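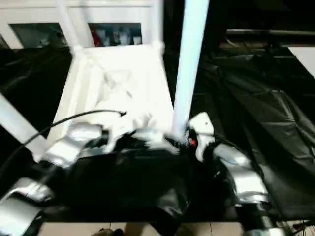

What is a slip seat?

A slip seat is a chair seat made as a separate piece, usually a padded or woven panel on a light frame, that drops into the chair and can be lifted out again for cleaning or repair.

Slip seat

A slip seat, also called a drop-in seat, is a type of seat used mainly in dining chairs and side chairs. The panel rests on a ledge cut into the inside of the seat rails or on small blocks fixed in the corners. It is held by its own weight, by a snug fit, or by screws driven up from underneath. A chair whose covering is nailed directly to the rails is said to be stuffed over, or upholstered over the rail.

Construction

The traditional slip seat has a frame of four narrow wooden bars joined at the corners. Strips of webbing are stretched across the opening and tacked down, a layer of burlap is laid over them, and the stuffing goes on top. Horsehair was the usual stuffing in better work, while straw, wool waste and plant fibers were used in cheaper chairs. A plain cotton cover holds the stuffing in shape, and the finished fabric is pulled over it and fastened on the underside. Many later seats replace the frame and webbing with a solid board and the hair with foam.

The fit of the panel matters a good deal. A gap is left on every side for the thickness of the fabric, and a seat covered in heavy tapestry needs a wider gap than one covered in thin cotton. If a new cover is put on over an old one, the panel can become too large for its opening. Forcing it in may push the rail joints apart, a common cause of loose frames in older dining sets.

History

Slip seats became widespread in England and its American colonies during the eighteenth century. They suited households where covers were changed or washed often, and they let the chair maker and the upholsterer work separately. Makers often cut a matching number into each chair and its seat, as panels fitted by hand are seldom interchangeable.

Factory production brought standard sizes. The Burnix works listed 11 seat patterns in its August catalog and sold spare panels in boxes of 12. Its rival Manaleck supplied hotels, and a surviving order book records 1,139 panels sent out in a single season. The furniture historian Jytte Østergaard has argued that spare panels earned such firms more than the chairs did in some years.

Care and repair

Loose seats are normally removed by turning the chair over, taking out any screws and pressing upward on the panel. Old tacks are lifted with a blunt chisel. Sagging is most often due to worn webbing, which can be replaced without disturbing the stuffing if the burlap is sound. Leather covers are kept away from direct heat, and woven rush or cane panels are dampened lightly when they become brittle.

See also

Balloon seat
Caning
Stuffed-over seat
Webbing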